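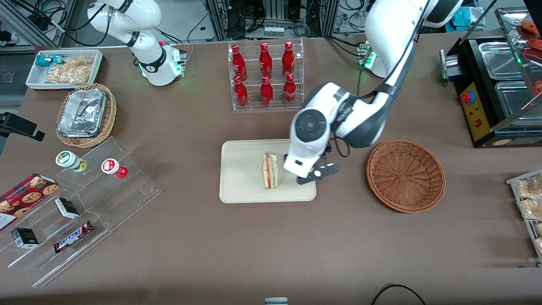
Projet Comptoir, quatrième compte rendu

Le semestre avance et le cahier des charges a encore bougé. Pour ceux qui prennent le blog en route : nous sommes cinq étudiants de master, et notre projet long consiste à faire préparer une commande de supérette par un robot à deux bras. Le client demande un sandwich et une boisson, éventuellement une barre chocolatée, et le robot compose le plateau. Le nom interne du dépôt est Zesar. C'est Sherif Samir qui l'a choisi et il refuse de dire d'où il vient.

Ce billet porte sur la prise du sandwich, qui nous a coûté presque tout le mois. Les boissons feront l'objet du suivant.

1. Le problème du sandwich

Un sandwich triangulaire posé debout présente trois difficultés. Il est mou, ce qui rend la position finale des doigts dépendante de l'effort de serrage. Sa largeur utile varie entre le bord de la croûte et la pointe. Enfin, son centre de gravité se déplace avec la garniture, de sorte qu'une prise correcte sur un exemplaire peut faire pivoter le suivant.

La première version utilisait une fermeture en position, avec une consigne d'ouverture fixe. Résultat prévisible : glissement sur les sandwichs minces, écrasement sur les épais. Nous avons ensuite limité le courant moteur de la pince, ce qui revient à une commande en effort assez grossière. C'est mieux, mais le seuil est difficile à régler parce que le frottement interne de la transmission est du même ordre que l'effort utile. Baoshan Ye a proposé de fermer en deux temps : approche rapide jusqu'au contact, détecté par une hausse du courant filtré, puis serrage lent sur une course courte. C'est la solution actuelle.

Pour l'approche, nous descendons à la verticale, doigts ouverts, avec le plan de fermeture perpendiculaire à la tranche. L'orientation est donnée par l'estimation de pose. Quand l'erreur angulaire dépasse 7 degrés, un doigt touche le pain avant l'autre et le sandwich bascule sur le plateau. Nous rejetons donc ces cas avant la descente et relançons l'estimation.

2. Campagne d'essais

Les essais ont été faits en fin d'après-midi, sur le même modèle de sandwich, avec le plateau beige comme zone de dépose et de reprise. Nous avons enregistré 113 tentatives exploitables. Les autres ont été écartées pour des raisons sans rapport avec la prise (arrêt d'urgence, perte de la communication avec la pince, étalonnage oublié après un déplacement de la table).

Sur l'ensemble, 41 échecs. La répartition est plus instructive que le total. La majorité vient de l'estimation de pose, et surtout des configurations où le sandwich est vu presque par la tranche : la caméra ne perçoit alors qu'une bande étroite, pain, garniture, pain, et le nuage de points est trop pauvre pour fixer l'orientation. Le reste se partage entre glissements au levage et collisions légères avec le rebord du plateau.

Shoaib Rizvi a repris le traitement de ces cas. Au lieu d'ajuster un modèle complet, il extrait la ligne supérieure du pain et impose que le sandwich repose sur le plan du plateau. Le problème se réduit à trois inconnues. Le calcul est plus rapide et les aberrations ont presque disparu sur les données enregistrées. Il reste à refaire une campagne en réel, et je préfère ne pas annoncer de chiffre avant.

3. Le décor

On nous a demandé si la mise en place de la table était bien utile. À notre avis oui. Sur une table nue, notre détecteur fonctionnait très bien dès la première semaine, et cela ne nous apprenait rien. Le comptoir actuel comporte un présentoir acrylique transparent à gradins, un support à bouteilles également transparent, des paniers en osier et des barquettes en aluminium. C'est à peu près la liste de ce que les caméras de profondeur mesurent mal.

L'acrylique est le pire. Les gradins renvoient soit une profondeur fausse, soit rien du tout, et la planification considère alors l'espace comme libre. Nous avons fini par déclarer les présentoirs comme volumes fixes dans la carte de collision, avec une marge. La méthode manque d'élégance et impose de remesurer tout le comptoir à chaque réorganisation. Hamish Pirihi a fait un gabarit en papier qui se pose sur la table pour retrouver les positions. L'étalonnage complet prend maintenant environ 7 minutes.

Les bouteilles rouges en aluminium posent un autre problème, celui des reflets, avec en plus une forme galbée sur laquelle la hauteur de prise compte beaucoup. J'y reviendrai.

4. Coordination des deux bras

Pour l'instant, un seul bras travaille à la fois. Le bras gauche s'occupe du plateau pendant que l'autre attend replié, dans une pose de garage choisie pour laisser le volume central libre. C'est un choix provisoire. Ashraful Sarkar écrit l'ordonnanceur qui doit permettre les mouvements simultanés, sur le principe d'une réservation de zones : chaque bras demande la zone qu'il va traverser, et attend si elle est prise.

Deux points restent ouverts. Le premier est l'interblocage, qui apparaît en simulation dès que chaque bras tient une zone et réclame celle de l'autre. Le second est le câble en spirale qui pend au poignet. Il n'existe pas dans notre modèle de collision, et sa position dépend de l'historique des rotations. Nous limitons la rotation du dernier axe en attendant mieux. Si un lecteur a modélisé proprement ce genre de câble, je suis preneur d'une référence.

5. Suite

La démonstration intermédiaire est prévue à Redstead en juin, devant les autres équipes du module. D'ici là :

- nouvelle campagne de prise avec l'estimation de Shoaib ;
- prise des bouteilles sur les deux niveaux du support ;
- ordonnanceur en simulation, puis sur le robot à vitesse réduite ;
- journalisation du courant de pince à fréquence fixe (les horodatages actuels sont inutilisables, c'est ma faute).

Les barres chocolatées sont reportées. Posées en biais sur un gradin bas, elles laissent trop peu de place aux doigts, et il faudra sans doute imprimer des embouts plus fins. Sherif a un premier dessin, en deux variantes, dont une avec un chanfrein.

Le code de fermeture en deux temps sera déposé sur la page du projet quand Baoshan aura retiré les constantes écrites en dur.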